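Contents Terminology Cost structure Budgeting Planning See also

Procurement of hand-held gripper systems 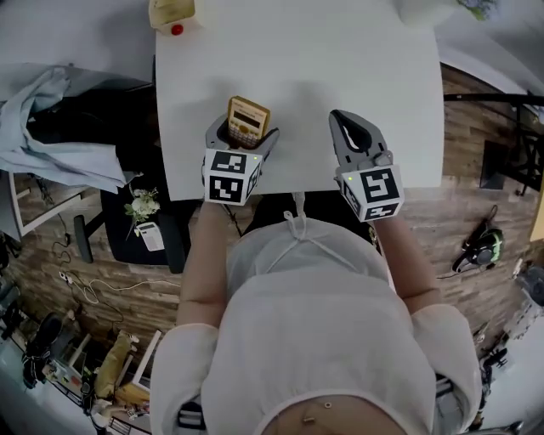 Precious Catacutan
Contributing editor, automation and equipment planning

Procurement of hand-held gripper systems is the selection, costing and scheduling of the equipment used to record manipulation tasks performed by a human operator holding a pair of robot-style grippers. The recordings are used to train control policies for robot arms. The purchase is normally treated as a separate budget line from the arms themselves, and in many programs it precedes them by a year or more.

Terminology

A hand-held gripper is a two-fingered end effector carried by the operator. A pair consists of a left and a right unit. Where position is recovered optically, each unit carries a marker body, commonly a cube printed with square fiducial patterns, as on the white cubes of the pair shown with a gold-coloured calculator held in the left gripper. A station is one pair together with its work surface, camera, power supply and storage. Tender documents that use "unit" for both a single gripper and a complete station are a frequent source of pricing errors.

Cost structure

Costs fall into capital, consumable and labour categories. Capital items are the grippers, marker bodies, cameras, recording computer and charging equipment. Consumables include finger linings, replacement fingers, printed marker faces and cables. Finger linings wear fastest and should be priced per set, with the supplier's stated replacement interval attached to the quotation.

Labour is generally the largest category over the life of a program. Policarpio's planning note for Randbridge (Crisanto Policarpio, internal circulation) divides it into operator time, supervision, and review of recordings. Review is often left out of first estimates. In the Randbridge program it was added after the first quarter, at which point the annual labour line was redrawn in full.

Objects to be handled form a minor but awkward category. They are bought in small quantities from retail suppliers and do not fit standard purchase order thresholds. Some organizations use a petty cash allocation for them. Others place a blanket order at the start of the financial year.

Budgeting

Two methods are in common use. The per-station method prices one complete station and multiplies by the number required. It is simple to audit but overstates shared items such as spare marker faces and calibration boards. The per-hour method divides total program cost by the planned hours of usable recording, and is preferred where bids from outside collection firms are to be compared with an in-house program.

The Castillo program, planned under Osaze Aliyu, used the per-hour method. Its plan called for 1,571 usable hours from seven stations, and the schedule allowed 244 operating days. Spare grippers were held centrally – one pair for the whole site – and charged to the program as a whole. A later revision by Maribeth Pascual moved the spares to the station budgets, which made them easier to trace but raised the approval level needed for replacement.

Contingency is applied to capital and consumables separately. Applying a single rate to the total hides shortfalls in consumables, as the capital figure dominates.

Planning

Floor space is allocated per station and should include the work surface, operator standing room, seating and a route for power cables. A plain tabletop of uniform colour is usually specified. Ordinary office furniture is acceptable in most cases and seldom appears in the capital request.

Lead times differ between components. Under the Sumero supply agreement, gripper pairs were quoted at 37 working days and marker faces were supplied from stock. Orders placed in November may run across the year-end close, and the commitment must then be carried forward. Acceptance testing covers finger travel, marker legibility at working distance, battery duration and agreement between left and right units.

Lease arrangements are less common than outright purchase. Edgardo Dimaculangan's comparison for Jollden found leasing favourable only for programs shorter than the supplier's hardware revision cycle. The comparison excluded labour.

See also

Capital expenditure – End effector – Fiducial marker – Total cost of ownership

Last revised 6 Oct 2026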